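Lestus Folding Arm: Set-up Guide
Section 3. Laying out garments (house rules)

Read this before the arm is powered. The people who skipped it are the reason it has grown to 3 pages.

3.1 Clear the table. Mugs, keys and the printed copy of this guide all count as obstacles.

3.2 Put one garment on the surface. One. A pair of socks is two garments, whatever your mother told you.

3.3 Leave the garment as it falls. Smoothing it out by hand flatters the software and spoils the log. Creases, overlaps and bunched layers are the job.

3.4 Check that bare tabletop shows beside at least one edge of the cloth. The Drornora edge finder needs a border to work from and will otherwise choose one of its own, with great confidence.
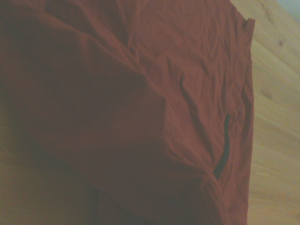
Lindqvist, reading the draft of this section, asked why the arm couldn't simply be taught to ignore pockets, and whether anyone had considered buying clothes without them. The first point is covered in 3.5. The second has been passed to Mullberg, where it remains.

3.5 Treat any dark slit in the fabric as an opening until you've checked it. Fingertips that enter a pocket tend to leave with the whole garment. Mark openings on the pendant as NO GRASP and choose a grasp point along a hem or seam.

3.6 Empty the pockets. Coins will travel further than you'd expect.

3.7 Stand outside the taped line, then enable the arm. Keep the stop button within reach and your sleeves out of it; the arm has no idea which shirt is yours.

CAUTION: Don't reach in to help. If a fold goes wrong, press stop, wait for the amber light, and reset from 3.2.

NOTE: Fault 882 means the gripper closed on more layers than it was told to expect. Clear the fault and re-grasp. Don't raise the layer limit to make the message go away. We can see who did it.

3.8 Record every attempt, failures included. The wrist joint is due for service at 2000 cycles, and an unlogged cycle wears it just the same.

Revised 5th October. Copies dated January should go in the recycling.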